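Workbench tips: recording tidy-up examples for a robot arm

These notes are for anyone helping to gather examples at home or in a small workshop. An example is one go at a job, done by a person guiding the arm, and the system learns from a great many of them. Our sorting set at Wulmont stands at 834 and we want 2,000.

Before you start

Wipe the desk and leave it plain. Put a strip of masking tape where the front edge of the box should sit, so you can put it back in the same place after a break. Coil spare cable and keep it off the side you reach across.

Check the disk before the first run. Ching-wen Yip lost a whole Thursday morning to a full one, and those runs had to be done again.

Choosing a box

A cardboard organiser with partitions is better than a plastic tray. It doesn't shine under a lamp, it costs next to nothing and you can mend it with parcel tape. Replace it when the partitions start to lean. Small parts go in one to a compartment - screws, bungs, pen lids, whatever you have a jar of.

Keep the laptop on the same desk if there is room. You can sit behind it and check files with the organiser still set out in front, and a short cable to an external drive is less likely to get snagged than a long one. 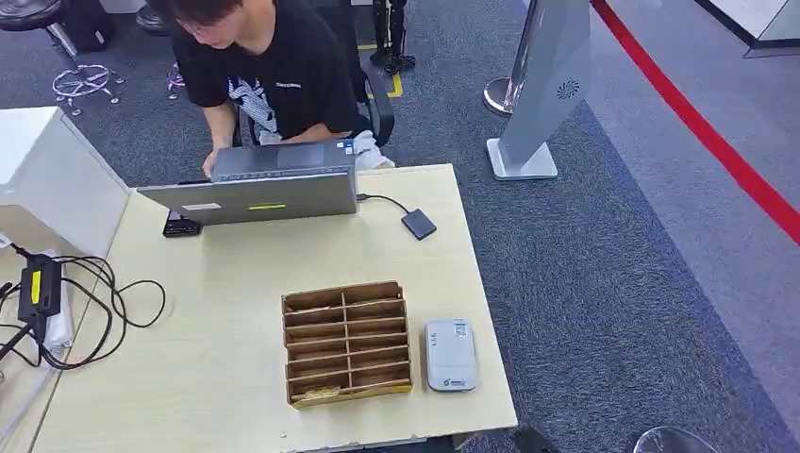

During a session

Do 200 runs at most, then stop for the day. Tired hands make jerky movements, and the arm will copy them.

Change one thing every few runs: turn the box a little, swap the parts, move the lamp. Leave the odd fumble in if you recovered from it. Throw out any run where you knocked the desk.

Naming and saving

Use the job, your initials and a number, for example sort-HG-133. Hiba Ghanem keeps the list, so send her your last number when you finish. Copy everything to the second drive before you unplug the first.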